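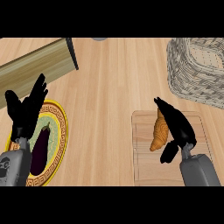
Kitchen and Front of House Help Wanted - Beleck House Tea Room

Posted 27 May 2022

We need people. Summer is nearly on us and we are short, so this is going up quickly and will get tidied later. Please read the whole thing before you ring, most of the questions we get are answered further down.

What we are after

A baker (part time, mornings)
A tea room assistant, weekdays
A tea room assistant, weekends and bank holidays
Someone for the wash-up and general kitchen, August only

If you could do more than one of these, say so. The weekday and weekend assistant jobs can be joined together for the right person, but it would be full time and you need to want that.

Where we are

Beleck House, at the top end of the village, past the church and up the lane on the left. The tea room is in the old stables. Free parking in the bottom field for staff, not the front, the front is for visitors. The 176 bus stops at the end of the lane. It's a ten minute walk up from there and steep in parts. No lights on the lane, so bring a torch if you're on a late finish. There is a bike rack by the bins.

The baker

Start at 6.30, finish at 12. Four mornings, which four we can talk about. You'd be making scones (plain, fruit, cheese), two or three traybakes, a couple of big cakes, and whatever is wanted for afternoon tea bookings. Savoury tarts when there's time. Bread comes in from Prelano so no bread.

We don't need certificates. We do need someone who has baked in quantity before, whether that's a cafe, a school kitchen, a hotel, church fetes for twenty years, whatever. The oven is a Konidex, it runs hot at the back and you have to turn the trays. You'll get used to it. Everyone does eventually.

Gluten free baking is done first thing before any ordinary flour comes out. This is not optional and we will ask you about it at the trial. If you have strong views on using oil in a carrot cake we would like to hear them, the last baker and Eun-seong never agreed.

You will be on your own in the kitchen until 8.30. Some people love that and some don't. Radio is allowed.

Weekday assistant

9.30 to 4.30, Monday to Friday or any part of that. Taking orders, making hot drinks, carrying, clearing, till. Setting up the afternoon tea tables, which are done properly, with the decorated plates and cloths and so on. All of the china is washed by hand. If you are heavy handed with china this may not be the job.

Regulars are mostly walkers and older couples, also a knitting group that stays for hours and is very nice. You should be happy to chat but also know when to get on. Tables are booked by phone and written in the book. There is a till but not an online system, don't ask us for one, we tried it.

Weekend assistant

Same as above only faster. We open 10 to 5 both days. Queue out of the door by 11 if it's sunny. You will be on your feet the whole time. Lunch break is half an hour and we do make sure you get it, and you get fed.

Sixteen and over for this one. Good for a student, but we need you to stick at it through to the end of August at least. Last year two people left in the same week and it was miserable for the rest of us. If you've got a holiday booked that's fine, only tell us at the start.

August wash-up

One month, five days a week, 11 to 5. Dishwasher for the everyday things, sink for the good china. Also sweeping, bins, veg peeling, fetching from the store, and helping outside when the garden tables get busy. It is hot in there in August. We've got a fan. We're getting another fan.

Would suit someone between things. Paid weekly in this case as it's a short one.

Pay and the rest of it

Assistants and wash-up get above the minimum for your age, we'll tell you the exact rate on the phone. Baker is more and depends on experience. Tips are shared out equally between everyone on shift, kitchen included. Paid monthly except as above.

Holiday pay as normal. Aprons provided, you bring your own shoes: flat, closed toe, not canvas. Black or dark trousers or skirt. Tops any plain colour. Hair tied back if it's long. Nail varnish and rings off in the kitchen, a plain wedding band is ok.

Free lunch on any shift over five hours. Cake at the end of the day if there is any, and there usually is on a wet day.

Staff get into the gardens free all year with up to three guests.

Training

Food hygeine certificate, level 2. If you haven't got it we pay for it and you do it online in your first fortnight, in paid time. Allergens we teach ourselves, with the folder. First two shifts are shadowing someone so don't worry about the coffee machine, it looks worse than it is.

First aid course is on offer to anyone who stays past three months.

What we can't do

Be clear about this now so no one is let down.

No live-in.
We can't give lifts except in real emergencies.
No evening work, unless there's a wedding, and those are run by outside caterers who hire their own people.
We can't sponsor visas, sorry.
The kitchen has two steps down into it and a low beam. The tea room itself is level all the way through, and the till can be worked sitting down. If you have any access needs please do speak to us, we've changed things round before and will again.

How to apply

Write to Eun-seong Yeon, Tea Room Manager, at Beleck House, or hand something in at the tea room counter. A letter or a proper note is fine. CV if you have one, we won't mind if you don't. What we want to know:

Your name and a phone number you pick up
Which job or jobs
Which days you can and can't do
What you've done before, paid or not
When you could start
Any dates away this summer
One person who'd speak for you, not family

Bakers please also tell us three things you bake well, and one you don't.

Or ring 1284 from any of the house phones if you are already on the estate (gardeners, shop people, this is you). Best time is between 2 and 3. Do not ring at lunchtime. If it rings out then leave a message with your number said slowly, the machine is awful.

Please don't message the gardens page on social media, it goes to a different office and they forget to pass things on.

What happens then

We'll ring you to fix a time for a chat, twenty minutes, with tea. If that goes well for both sides there's a trial shift. Trial shifts are paid and last three hours. Bakers will be asked to make a batch of scones and one other thing of your own choosing, ingredients supplied if you tell us the day before. Bring your own recipe, and your own scales if you're fussy about them.

We let everybody know either way, normally inside a week. If you haven't heard please chase us.

No set closing date. Each job comes off the board when it's filled, and the weekend one will likely go first. We'd like the baker to start as soon as poss.

A few questions we've had already

Can I do just one day a week? Weekends yes, maybe. Weekdays no, it makes the rota impossible.

Is the baker job going to carry on over winter? Yes. We drop to shorter hours after the gardens shut but the tea room stays open, and there's Christmas cakes to do. The assistants' hours go down in winter too, by how much depends on bookings.

Can I bring my dog? Not in the kitchen or the tea room. The potting shed people sometimes take one in for the day, you'd have to ask them yourself.

I'm 71, would you bother with me? Yes! Apply. Please.

Do I need to know about tea? No. We've got 12 loose teas on the menu, most of them from Tan, and there's a sheet behind the counter saying how long each one wants. You'll know it by heart in a week.

I worked for you before, do I have to do the trial? No, just come and see Eun-seong.

Are there toilets and somewhere to leave my things? Yes, staff room above the tack room, with lockers. Bring a padlock.

Also wanted, seperately: anyone with a glut of rhubarb, gooseberries or plums this year. We pay by the kilo or in cake. Leave a note at the counter with your name and what you've got and we'll be in touch.

Beleck House Tea Room. Open daily 10 to 5, last orders 4.30.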